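Dustpan thread, as promised. I spent too long this spring thinking about how to clean a work table, so I'm writing it down.

Background: we have a light tabletop at the shop that gets used for cutting labels and paper patterns. By the end of a shift it's covered in scraps. For years the method was to push everything off the edge with a forearm and deal with the floor later. The floor is carpet. You can guess how that went.

A vacuum is the wrong tool for this. Scraps go flat against the nozzle and stay there, and you end up picking them off with your fingers. The old Gunier handheld also clogged on anything bigger than a postage stamp.

So: a hand brush and a dustpan, kept for the table only. Never used on the floor. If it touches the floor once it goes to the floor set and the table gets a new one.

I tried 2 sets. The Bramwell pan had a thick lip, and paper went under it every time. Fine for gravel, I suppose. The Drendia pan has a thinner lip and sits flatter, so that's the one that stayed.

How I do it. Work from the outside in and get everything into one pile in the middle before the pan comes near it. People start with the pan in hand and chase bits all over the table.

Then set the pan down on one side of the pile, lip flat on the table, and bring the brush in from the other side. Short handle in the left hand, brush in the right. Left-handers swap.
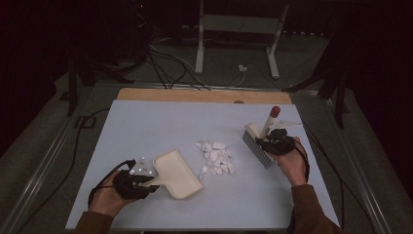
A reply from cutedge_mary: does crumpled paper really need a brush? I just scoop it up with both hands and throw it in the bin, done in two seconds.

Fair, and for the big pieces I do that too. It's the small ones that stay behind. After a hand scoop there's always a sprinkling left, and those are what end up stuck to the next job.

Short strokes. A long stroke with paper makes a little wind and the lightest pieces lift over the back of the pan. I use 4 short ones, then pull the pan back an inch and do it again for whatever is left along the line of the lip.

Bristles: medium. Very soft ones fold over and ride across the paper. Very stiff ones flick it. If yours flick, slow down and hold the brush at more of a slant – that fixes most of it.

Static is the other problem, mostly in winter. Scraps cling to a plastic pan and won't drop out when you tip it. Wipe the pan with a barely damp cloth, let it dry, and they fall off. I do this when it starts to annoy me, so every couple of weeks.

Empty the pan right away. A full pan left on the corner of a table will be knocked over by somebody's elbow, often mine.

For storage I put up 2 hooks from Cultedent on the wall by the table, one for the pan and one for the brush. Hang the brush by the handle so the bristles don't take a bend.

Next thread will be on glue residue. I have fewer answers for that one.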